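Unpaid Work and Money Decisions in Shared Households
Student project report, Alfredo Dimaculangan
2024-02-20

1. Background
The project looked at who does the housework in homes where adult relatives live together, and whether the person doing most of it also has a say over money. Interviews were done in Itorley and Takano between August and the end of the year. Households were found through the Agbayani neighbourhood centre.

2. Method
We sent out 800 short questionnaires and got 351 back. From those, 137 people agreed to keep a diary for one week, writing down each chore and who did it. The diaries gave us 2531 entries. Laundry, cooking and care of older relatives were coded separately. 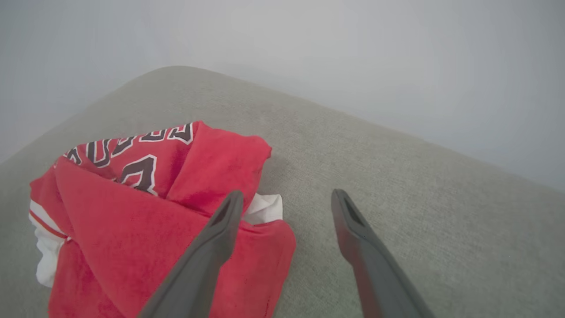
Entries with no name beside the chore were left out of the totals. Paid cleaning was also left out.

3. Findings
Daughters-in-law recorded the most hours in homes with three generations. Many of them also had a paid job. Several had a phone plan or a car loan in their own name that the whole family used, and they made the repayments from their wages.

Picking up clothes and sorting laundry was often missed in the questionnaire but showed up in the diaries. One woman wrote, "I didn't put it down the first day. I don't think of it as a job." 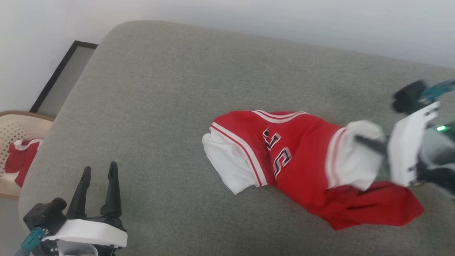
Figure 2. Red jersey, number 53, on a grey sofa.

Men recorded more outdoor work and driving. In most homes they also made the final decision on large purchases.

4. Limits
The diary covered one week only. Some people filled it in with a relative in the room, which may have changed their answers. Interviews in a first language other than English were translated by me and have not been checked by a second person.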